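Print this page | E-mail this page

Looking after maps and guidebooks for walking
Mackenzie Lévesque

Paper maps wear out along the folds first. Before the first walk, run clear tape down the back of each fold and trim the ends. A map treated like this did me 18 outings on the Flakby to Presville path.

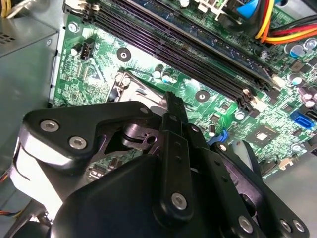 Green motherboard in an open desktop PC case

If a guidebook gets soaked, put kitchen paper between every 5 pages and stand it on end. Change the paper after 2 hours. Keep it off the radiator – the glue goes brittle.

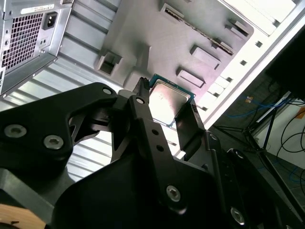 Once the pages feel dry, press the book under something heavy overnight. Mud should be left to dry and then brushed off with an old toothbrush.

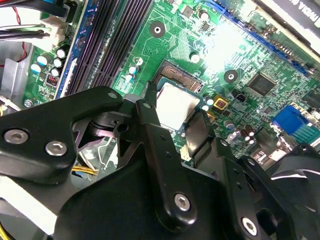

Processor and socket on the motherboard

Pencil is best for notes in the margin. Ballpoint smears in drizzle, and you may want to rub out a bus time by August.

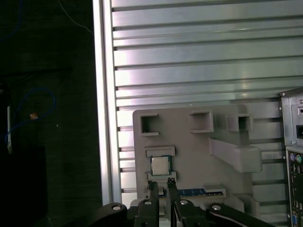 Ribbed metal work surface with its aluminium edge rail

Store maps upright in a shoebox, sorted by area, with the titles facing up. Loose route cards go in a freezer bag at the front.

Print this page | E-mail this page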